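In Love With Gray
Light floors, dark furniture and a good piece of black cloth
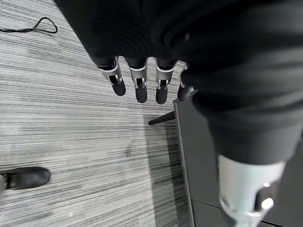 Light gray floor, a dark gray surface and the soft folds of matte black fabric.

2018-02-07

I used to think gray was what you painted a room when you couldn't make up your mind. Then last May I moved into a ground-floor place in Prellon with a pale gray floor running from the front door clear through to the back window, and within a week I was a convert. I now own more gray things than I'd like to admit, I have opinions about every one of them, and I have been waiting for an excuse to put them in print!

So let's start with the floor, where all my own decorating starts now. A light gray floor is a gift. It picks up daylight and passes it along, so the corners of the room look less gloomy, and it gets along with whatever you already own. My old honey-colored bookcase looked dated on the brown carpet in my last apartment. On gray it looks like I picked it out on purpose. Rugs stand out more, too. I have a small rust-red one that I nearly gave away, and it has turned into the best thing in the hall.

Is it easy to keep clean? Easier than white, and much easier than the black tile I lived with for five years, where every crumb and every sock thread showed up like a star in the night sky. Pale gray hides ordinary dust pretty well. It does not hide a coffee drip, but I'd want to find that anyway.

Look at your sample in your own room before you choose, and look at it more than once. Grays shift. Some lean blue in the morning and go almost lavender by dinner, and a few turn green under a warm bulb (mine did, and I had already painted half a closet). The Cirari paint counter keeps a wall of 2,533 color cards, and I swear a third of them could be called gray if you squinted. I brought home a stack, taped them low on the wall next to the floor, and kept moving them for most of a week. The winner was one I'd put in the stack by mistake.

Going darker

Once the floor is pale, you can go as dark as you please on top of it. This is the part I get excited about. A dark gray cabinet or low table on a light floor has a wonderful crisp outline, and it makes even plain, boxy furniture look like somebody drew it with a ruler. You don't need fancy hardware or carved legs. The line where dark meets light does the work.

Low pieces are especially good. When the top of a table or a storage unit sits well below eye level, you see it as a flat patch of color, almost like another rug, and the wall behind it stays open. My own is a Zellitz unit in a charcoal so deep that guests keep calling it black until they see it beside something that really is. It cost me $500, the most I have ever spent on anything that holds board games and extension cords, and I would buy it again tomorrow.

A flat finish is the one I'd go for. Shiny dark surfaces reflect the window, the lamp and your own face leaning over to find the remote. A flat one just sits there being gray. Do keep a soft cloth in the top drawer, though, as dark tops show dust faster than light ones do. I wipe mine when I'm waiting for the kettle and never think about it otherwise.

If you're painting an old piece, take the color down the sides as well as over the top. I've seen people do the top and the front and leave the sides in the old finish, and from the couch all you notice is the side. Two thin coats look smoother than one thick one. Let the first dry overnight, even if it feels dry at supper time, and give the whole thing a few days before you stack books on it. I didn't, and there is a cookbook-shaped mark on mine to this day.

And then, black cloth

Now for my favorite bit. Put gray next to gray next to gray and a room can start to feel like a parking garage. What brings it to life for me is fabric, and black fabric above all. I know, I know, it sounds severe. But matte black cloth, hanging or bunched up, is one of the softest-looking things you can bring into a room. Every crease catches a little light along its edge, so you end up with a whole range of faint grays inside the black. A painted black panel can't do that. It stays the same from one end to the other, while cloth is different every time somebody brushes past it.

I found mine in the remnant bin at Lombardi, a big loose piece somebody had brought back, marked down by 50 percent. It has been a throw, a curtain for the shelf under the sink, and a cover for an ugly chair. At the moment it's back to being a throw. The trick with any of these is to leave it a bit too big. Pulled tight, black fabric looks flat and shows every speck of lint. Left loose, it folds over itself and makes those lovely rounded shapes, and the lint gets lost in the folds.

Feel the cloth before you buy it, and scrunch a corner in your fist. If it springs right back, it will fight you when you try to drape it. If it holds a sharp crease, you'll be ironing. What you want is something in the middle that slumps a little and stays where it's put. Wash it cold with other dark things, inside out if it has an inside, and hang it somewhere away from strong sun, or your black will slowly join the rest of the grays.

A little shine

One last thing I've come around to is silver. I was a brass person for years, and I still have the candlesticks, but a brushed silver lamp base or a plain metal drawer pull looks terrific among grays and blacks. It belongs to the same family, only brighter. One or two small bits are plenty in a room the size of mine. I put a pair of brushed handles on the Zellitz unit over the holidays and have opened that drawer far more often than the board games require.

My next project is the bathroom, still a shade of peach I can't find on any of the Cirari cards. I have three grays taped up beside the mirror already, and the darkest one is ahead.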